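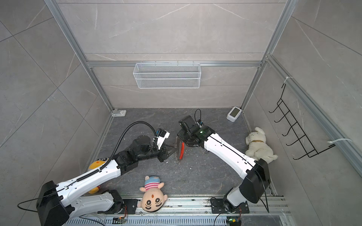 The robotics elective at the Voris Institute enters its second year with 23 students enrolled. Its coordinator, Raquel Loureiro, spoke with the department office about the course and its final project, in which student teams program two arms to handle objects together.

"Students arrive expecting to spend their time writing code," Ms. Loureiro said. "Much of the first month goes to grip, reach and timing between the arms."

Each team keeps a written log of its trials, and the log counts toward the final grade. Ms. Loureiro described it as the part of the course that students resist most.

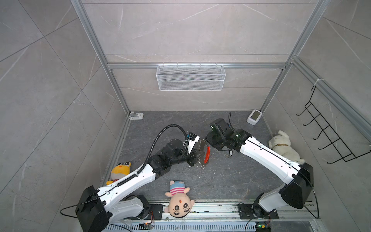

Muchen Xiong, a second-year student, said the handoff between grippers took his team nine sessions to plan. "We kept changing the angle of the second arm," he said. "Then we went back to our first drawing and started from there."

Final demonstrations are scheduled for February. Ms. Loureiro said that she hopes to add a second section of the course, subject to approval by the department.

Contact: Department Office, Voris Institute
© Voris Institute. All rights reserved.
Back to top
Last updated: September 4, 2025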